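The Ruleck Letter, Mar 5, 2024

SNACKS IN THE MAIL, AND WHAT I'VE LEARNED ABOUT SWAPPING THEM

Hello again, snack people! Last month I asked who among you trades treats by mail, and my inbox has not been the same since. So this one is all about swaps: how I got into them, what I pack, what I've stopped packing, and how you can join the spring round if you feel like it. Get yourself something to nibble on first.

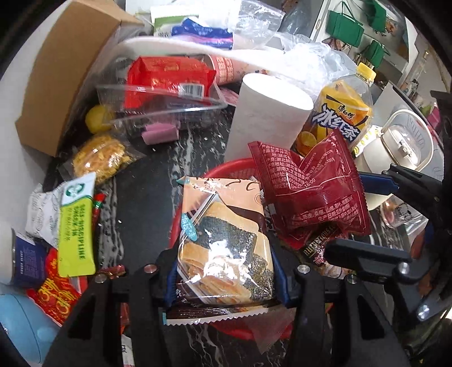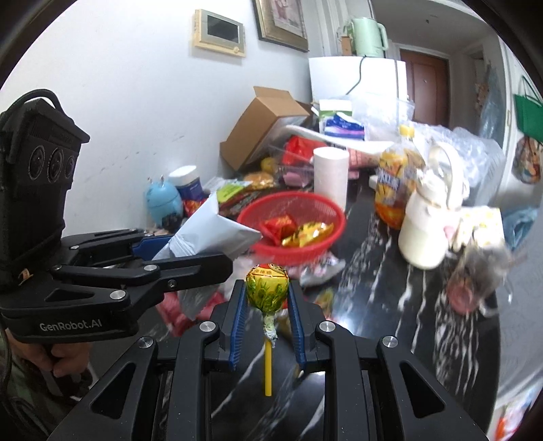 Seaweed-flavor crackers, then a lollipop in yellow and green foil.

I started swapping by accident. I'd ordered a tin of tea from somebody in another state, and she tucked a little bag of sour plum candies in the box with a note that said "try these when you're tired." I was tired! I tried them! I pulled a face my husband still does impressions of, and then I ate the whole bag over the sink. I mailed her back a box of maple creams and a jar of my own pickled beans (the beans leaked, we'll get to that) and we kept it going for two years. Then a few of her friends wanted in, and a few of mine, and now there are 33 of us on the list and I have a drawer in the hall that is nothing but padding and tape.

The way our round works is pretty simple. You send me your name, your address, anything you can't eat and anything you flat out won't. I match people up and send each of you one name. You have until the end of the month to get a box out the door. We cap the spending at 20 dollars before postage, and I'm going to be a bit of a nag about that this time, as a couple of you went wild in the fall and your partners wrote to me feeling awful about what they'd sent back. Keep it small. A small box with a funny letter in it beats a giant one every time, if you ask me.

Now, packing. I have opinions!

Crackers and thin cookies do best standing on edge, snug against each other, with something soft at both ends. I used to lay them flat and put the heavy things on top like a person with no sense, and my partner in Tucson got a very nice bag of crumbs. She put them on ice cream and was sweet about it. Since then I've lined the short sides of the box with folded dish towels, which also count as part of the gift, so you're really getting two jobs out of them.

Hard candy is the easy one. It goes anywhere, it fills gaps, it doesn't mind being dropped. Lollipops I tape in a bundle with the sticks all pointing the same way, and then I wrap the bundle in a paper bag. Chocolate I won't mail past the first of May, and I don't care how cool your porch is. Yasir Bukhari, who some of you will remember from the jam swap, sent me a box of truffles in a heat wave and what came out was one truffle. A large one. We cut it with a bread knife.

Nothing in glass, please. See above, beans.

A few of you asked where I shop. I'm lucky to have Sethi, the grocery out past the rail yard, and if you ever get the chance you should go and just wander. The snack aisle there runs the whole back wall and I can't read half the labels, so I pick by the pictures and by what's running low on the shelf (somebody knows it's good). I've been wrong plenty. I once bought what I thought were banana chips and they were very much fish. My youngest loved them, so now they're on the regular list and I'm the one who's outvoted.

For the sweet stuff I like Narnetti on the square, mostly for the anise drops and the little wafers they weigh out into paper cones. Go before lunch. They close when they feel like closing.

And if you've got nowhere good nearby, don't let that stop you! One of my favorite boxes ever came from a town with one gas station and a feed store. It had local sunflower seeds in it, two kinds of jerky, a candy bar I hadn't seen since grade school and a page and a half about the man who runs the register. I read that page out loud at dinner. What's ordinary on your shelf is going to be brand new on somebody else's.

About the letters, while I'm on it. Please write one. I know it feels silly and I know your handwriting is bad (mine is too, I type them now). Tell your partner which thing you'd eat first and which one you bought on a dare. Tell them if something is meant to be dunked or crushed up or eaten cold. I got a bag of puffed rice squares once with no note at all and spent a week eating them dry before my neighbor told me her grandmother pours hot milk on hers. Big improvement!

Oh, and the mileage thing. At the holiday potluck we tried to work out how far the longest box had gone, and the winner was 3,000 miles, coast to coast, with a tin of shortbread that arrived without a single broken finger. I asked how she'd done it and she said popcorn. Plain popped popcorn, packed all around the tin. You can't eat it afterward (well, I did have a handful) but the birds were thrilled.

A little housekeeping before I go. The Primitz boxes I've recommended before have gotten flimsier, at least the last bundle I bought, and one split down the seam on my kitchen floor before it even had a label on it. I've gone back to saving shoe boxes. If you have a stack of them, bring them to the next potluck and I'll take them off your hands.

If you want in for spring, reply to this letter with your details and put "swap" in the subject line so I can find you. If you were in the fall round you still need to sign up again — I don't carry names over. And whoever sent me the unsigned box with the ginger chews, please write to me. I want more of them, and I owe you a thank-you card.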